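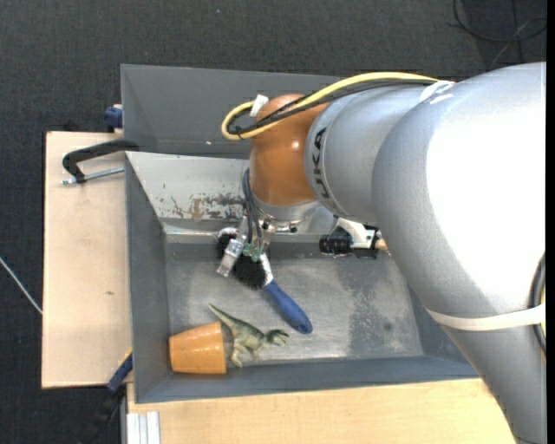 **Arrumações**

sexta-feira, 2 de agosto

A escova de cabo azul, o dinossauro verde e o copo laranja são três coisas que não têm nada a ver umas com as outras e que, cá em casa, acabam sempre no mesmo sítio. Passei a semana a tratar desse sítio, ou melhor, dos vários sítios desse género que fui deixando crescer desde novembro.

Tenho caixas a mais e caixas mal usadas. Quando mudei para este apartamento comprei uma série de caixas cinzentas na Prusach, todas iguais, a pensar que assim ficava tudo arrumado. Ficou tudo dentro de caixas, o que já é alguma coisa, mas encontrar a fita métrica demorava na mesma meia hora.

O sistema antigo era por divisão: caixa da cozinha, caixa da casa de banho, caixa da sala. Parece lógico e funciona mal. Uma escova tanto serve na cozinha como na varanda. Um copo de plástico sai da cozinha, vai para o banho, passa a servir para regar os vasos e ao fim de um mês já não se sabe de onde veio. Os brinquedos que os meus sobrinhos deixam aparecem em todo o lado.

Mudei para um sistema por destino. Ficaram assim:

- coisas que se usam todas as semanas
- coisas que são de outra pessoa e têm de ser devolvidas
- coisas para dar
- coisas que não sei

A última é a mais cheia. Pus-lhe um prazo: o que lá estiver em novembro e ninguém tiver procurado vai para a caixa de dar. Escrevi o prazo num papel colado na tampa, porque me conheço.

Comecei pelo armário do corredor, na segunda à noite. É o pior da casa, fundo e estreito, e o que fica atrás não se vê. Tirei tudo para o chão. Saíram de lá dois guarda-chuvas partidos, um rolo de papel de embrulho com o Natal de há três anos, uns ténis Mizuno que já não me servem e uma extensão elétrica que eu tinha comprado de novo na primavera por achar que a tinha perdido. Agora tenho duas. Os ténis estão bons de sola e foram para dar.

A seguir veio a parte das escovas. Tinha escovas em três armários diferentes e baldes noutro. Juntei tudo debaixo do lava-loiça. As que tinham os pelos muito abertos foram para o lixo, menos uma, que serve para as juntas do chão da varanda. Para as lavar uso água morna e detergente da loiça, deixo de molho e seco-as penduradas. Em pé, com o cabo para cima, os pelos ficam deformados e a água fica lá em baixo.

Com os copos fui mais rápido. Ficaram os que uso e mais uns de plástico para quando há crianças. Um copo sem par é útil para lápis, para medir arroz, para a areia dos catos. Não vale a pena ter oito à espera de serventia.

Os brinquedos deram mais trabalho. Um dinossauro ocupa mais espaço do que parece, por causa da cauda e das patas, e não encaixa em nada. Experimentei saquinhos de pano e desisti, nunca se sabe o que está lá dentro e acaba tudo virado no tapete. Uma caixa baixa e aberta resulta melhor. As crianças veem o que há, tiram o que querem e, com alguma sorte, voltam a pôr lá. Meter uma escova ou um copo no meio dos brinquedos também não é grave, desde que estejam limpos. Os meus sobrinhos brincam mais com isso do que com os brinquedos.

Quanto às caixas, as cinzentas aguentaram bem. Lavam-se com um pano e não ganham cheiro. O defeito é serem todas iguais, e com mais de quatro empilhadas já não sei qual é qual. Comprei etiquetas na Grorness, que descolaram ao segundo dia, e voltei à fita de papel e ao marcador – mais feio, mas fica colado. Escrevo na frente e na tampa, porque as tampas trocam-se.

Falta a despensa, que deixo para o fim de semana. Quero medir as prateleiras antes de comprar seja o que for. Da última vez comprei a olho e as caixas ficaram de fora da prateleira, a porta não fechava e tive de ir trocá-las.

Falta também a gaveta dos cabos. Essa abri, olhei e voltei a fechar.

A caixa de dar já está à porta. Se alguém souber de um sítio aqui perto que aceite brinquedos usados e loiça de plástico, deixe nos comentários. O que eu conhecia deixou de receber loiça.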